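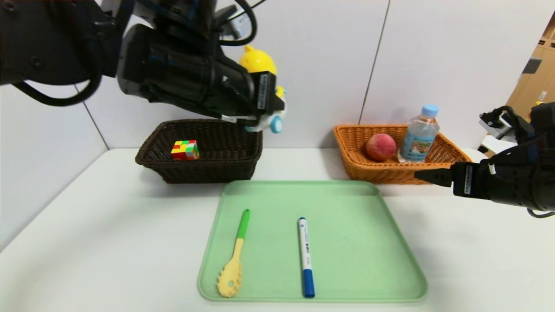

¿Qué es el Taller Tromadell?

Es un club estudiantil de robótica de manipulación en el que se aprende a programar y teleoperar brazos para que agarren objetos corrientes y los cambien de sitio. Funciona en el instituto técnico de Waradia, por las tardes, y no hace falta saber nada de robots para apuntarse.

Tromadell (club de robótica)

Me ha tocado a mí escribir esta entrada para la enciclopedia del centro, así que perdonad si se me escapa el cariño, ¡llevo 2 cursos metida en esto! El club nació como una asignatura optativa de automatización, de las que se daban con un autómata programable y unas cuantas luces, y fue cambiando a medida que entraba gente que quería mover cosas de verdad. El nombre viene de la calle donde estaba el primer local, que era un semisótano con una sola ventana y un eco tremendo.

Actividad

Lo nuestro es la clasificación de objetos domésticos. Se reparten cosas entre cestas y bandejas, se decide cuál va a dónde y luego hay que conseguir que los brazos lo hagan. Dicho así parece una tarde tranquila. Pues no: una botella de agua de plástico, un rotulador y un juguete de cabeza redondeada piden agarres completamente distintos, y lo que has afinado con uno te lo estropea el siguiente. El cubo de colores les gusta mucho a los que empiezan (caras planas, aristas claras, muy agradecido) y la cuchara de espaguetis es la que todo el mundo intenta cambiarle al compañero.

Cada grupo tiene 4 integrantes. Una persona lleva el brazo izquierdo, otra el derecho, la tercera anota y la cuarta prepara la mesa entre un intento y otro. Se rota en cada sesión, aunque siempre hay quien se esconde detrás del cuaderno para no soltarlo. Yo he sido de esas, lo confieso.

El cuaderno

Se apunta todo: qué objeto era, por dónde se cogió, dónde se soltó y con qué apertura de los dedos. Un ejercicio completo son 300 intentos anotados, que se hacen a lo largo de varias semanas, y los que salen mal cuentan igual que los buenos. Al principio da rabia escribir «se cayó» tantas veces seguidas, pero luego relees la lista y descubres que se caía siempre entrando por el mismo lado, y ya tienes por dónde tirar.

La fruta

Capítulo aparte merece la fruta, que entró en el programa en junio, cuando terminamos con los objetos rígidos. El melocotón es el más discutido. Si aprietas poco se te resbala, si aprietas mucho lo marcas, y encima la piel no se comporta como el plástico al que te habías acostumbrado. La norma del club es bajar despacio, abrir cuando la pieza ya está dentro de la cesta y muy cerca del fondo, y esperar un momento antes de subir el brazo.
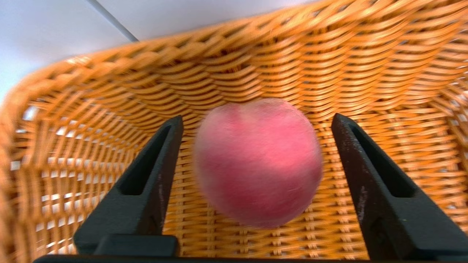

Lo de esperar cuesta más de lo que parece, sobre todo cuando hay cola para usar la mesa. Durante una temporada probamos a abrir y retirar en un único movimiento, para ganar tiempo, y acabamos con fruta rodando y con una discusión larguísima sobre si un melocotón golpeado podía seguir usándose. (Se decidió que sí, pero solo para prácticas, y que después se lo comía quien quisiera.)

La Copa Mernine

Una vez al año se celebra la Copa Mernine, un encuentro entre clubes de institutos. La edición que más recordamos en Tromadell fue la del 13 de agosto de 2018, lunes, en pleno calor, con los ventiladores a tope y los papeles volando. Sacamos 71 puntos y quedamos detrás del equipo de Hirvonen, que traía una rutina de agarre lateral preciosa. Nos la explicaron después, en la merienda, con servilletas y todo, y desde entonces la enseñamos en la tercera sesión con el nombre de «agarre Hirvonen».

La puntuación premia la colocación por encima de la velocidad: un objeto bien puesto y lento vale más que uno rápido y tumbado. Hay quien lo encuentra aburrido de ver, a mí me parece lo mejor del reglamento.

Cómo se entra

La inscripción se abre con el curso y se hace en la conserjería de Waradia. Las dos primeras sesiones son sin brazos, solo con pinzas de cocina y los ojos tapados, y sé que suena a broma, pero después se entiende muchísimo mejor lo que significa agarrar algo sin notarlo. Conviene traer el pelo recogido, mangas que no cuelguen y un cuaderno propio, mejor de tapa dura.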